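Kitchen Tips from the Jarkow Robot Club
Workshop notes, updated 2024-11-27

We are a student club in Jeltbridge, and our project for this year is a kitchen helper with two arms. It must move fruit from a board to a basket, first in the simulator and later on a real counter.

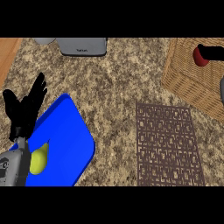

Many members came to the club knowing programming very well and kitchens very little. So we began to write down the small things, the same as a grandmother would write recipes. Some of these tips are good for a robot and some are good for anybody who cooks. We did not separate them.

Setting up the counter

Decide where the food starts and where it finishes before you write one line of code. In our task the pear starts on the cutting board and finishes in the basket. When the places are not decided, every member tests a different task and the results can not be compared.

Leave a free strip of counter between the board and the basket. We use a hand width and a half. In our first layout the two things were touching, and the hand pushed the basket each time it came back.

Put a damp cloth under a real cutting board. It will stop sliding, also when a person is cutting. In the simulator there is no cloth, so set the friction of the board higher. The standard value in our program made the board travel like on ice.

Do not place the board always straight. Turn it a little for each test. In a home the board is never straight, and a robot that learned only straight boards will be confused.

Trivets with a cut-out pattern are nice for hot pots but difficult for fingertips, which go in the holes and stay there. On the real counter, lift such a trivet from two opposite sides. In the simulator, check that the holes exist also in the collision shape. In ours they were drawn but closed, and we lost two evenings before we understood.

Handling fruit

A pear is not a ball. Take it at the wide part, with the thumb on one side and the fingers on the other. By the neck it turns and falls.

Open the hand fully before it goes down, and do it high above the fruit. If the fingers open late, they hit the pear and it rolls away.

Lower the fruit into the basket until it touches something, then open. Dropped pears get brown spots by the next day. The same advice is for shopping bags.

Hard fruit goes at the bottom of the basket and ripe fruit on top. A wicker basket lets the air pass, but put a folded kitchen towel inside if the weave is rough, and shake out the towel every week.

Using two hands

Give each hand its own side. Our left hand works at the board, the right hand works at the basket, and the middle is for one hand at a time. We wrote this rule on paper and fixed it to the monitor.

When one hand is moving slowly near the basket, the other should wait high. Waiting low is faster, but it hides the fruit from the view.

Running the tests

Change one thing only, then run again. We do 25 runs for each change and write the result in the shared table at once, not at the end of the evening.

Save the scene file with a new name every time. The team Altonier lost 11 layouts in January by saving over the old ones. We helped them to build them again, and it was not a pleasant week.

Keep real granite clean with warm water and a little dish soap. Vinegar and lemon can make the polish dull, so wipe juice from the stone soon after cutting.

For the real counter tests in the Fraser room, please bring 3 pears per team, not too ripe. Knives stay in the drawer while the arms have power.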